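March, back from Trernstead just before seven

Bad afternoon on the bagging job.

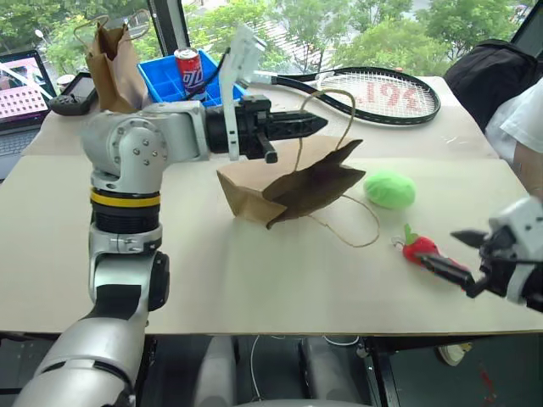
We had done 38 runs by lunch and all but a handful were fine, so I suppose I had stopped watching as closely as I should. The fault came on the nineteenth run after lunch. The left arm was coming down towards the mouth of the paper bag when it stopped for a second, then carried on, well past the height it had been told to stop at. It pushed the bag down flat and kept pressing on the table. The torque limit should have tripped it. It didn't. I hit the stop and the arm held where it was, with the motors humming.

No one was hurt. Rongrong Zou had her hand near the other arm a minute earlier, setting out the strawberry again, and that is the part I keep going back to. She was calm about it. I was less so.

We went through the log together. The left wrist had dropped off the bus for 51 milliseconds. When it came back, the controller took the old position as the new one and added the rest of the move on top. The right arm never lost contact and did nothing wrong. Rongrong thinks it is the connector at the wrist. I think the connector is only half of it, as a short dropout ought to end in a stop whatever caused it. The limit not tripping is a separate matter. I found it set to the value we used for the Zedel tests in the winter, far too high for this work. I changed it then and I must have forgotten to change it back. I have put that in the report in those words.

Tried to make it happen again with no one near the table. Wiggled the cable at the wrist and got 9 dropouts in ten minutes, two of them long enough to matter. So the cable is bad, at least.

Rang Zhong about a spare. They have one but it won't go out until tomorrow. Both arms are switched off at the wall with a note taped over the socket. Rereo wanted the full set of runs this week and will have to wait. I wrote to them before I left and have had no reply.

To do in the morning: read back every limit on both arms, check the stop button again, ask Rongrong to go over my numbers. Hand clear of the table before anyone presses go. We had that rule already and had let it slide.

Soup for tea. Didn't want much.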